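How to host your own Drondico server without losing your friends
by Anil Kartha
2018-03-24
Filed under: Guides, Multiplayer

Drondico's official servers are fine if you enjoy being shot by someone in another hemisphere a full second after you've hidden behind a wall. Everyone else ends up hosting their own sooner or later. It takes an evening, or two if you're the sort who skips step three.

What you need

A spare PC that can stay on, a wired connection, and the dedicated server tool, which is a separate download from the game and lives in the Tools tab of the launcher. Wi-Fi will work in the sense that a canoe will cross the Channel.

Step 1. Install the tool somewhere sensible

Don't put it in the same folder as the game. The patcher treats anything in there as its own property and will tidy up your settings with great enthusiasm. I lost a whole January's worth of ban lists that way, and some of those people had worked hard to get on it.

Step 2. Edit the config file

Open server.cfg in a plain text editor. Change the server name, the admin password and the player limit. The default password is "password", and yes, people try it.

Set the tick rate to suit your upload speed. The maximum is tempting, but on my line it turned every vehicle on Skorkbridge into a slideshow. I've also set the ticket count to 600 for conquest. The default of 200 is over before the helicopter pilots have finished arguing about who gets the helicopter.
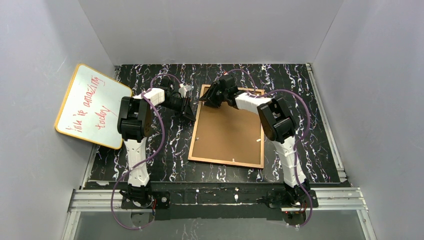
Step 3. Open the port

Log in to your router, find the page called port forwarding (or virtual servers, or applications, depending on who was in charge of naming things) and forward the port listed at the bottom of server.cfg to your server PC. Give that PC a fixed local address first, or you'll be doing this again after the next power cut.

Step 4. Sort out the map rotation

Maps go in maplist.txt, one per line, no blank lines at the end. A blank line counts as a map, and the server will try very hard to load it.

Start with Skorkbridge and Sotemine. Leave Benítez off until you've renamed the file without the accent, as the tool chokes on it and reports error 411, "content missing", while the content sits there in plain sight.

Step 5. Test it

Get a friend to join from their own house. If they can't see the server in the browser, have them connect by IP address. If that works, your port is fine and the browser list is just slow. If it doesn't, go back to step three, which you skipped.

Restart the server once a day. The log file grows to some 4,000 lines in an evening, mostly complaints about a missing crate texture on Sotemine. You can ignore those.

Next time: admin commands, and how to kick your brother-in-law so that it looks like a timeout.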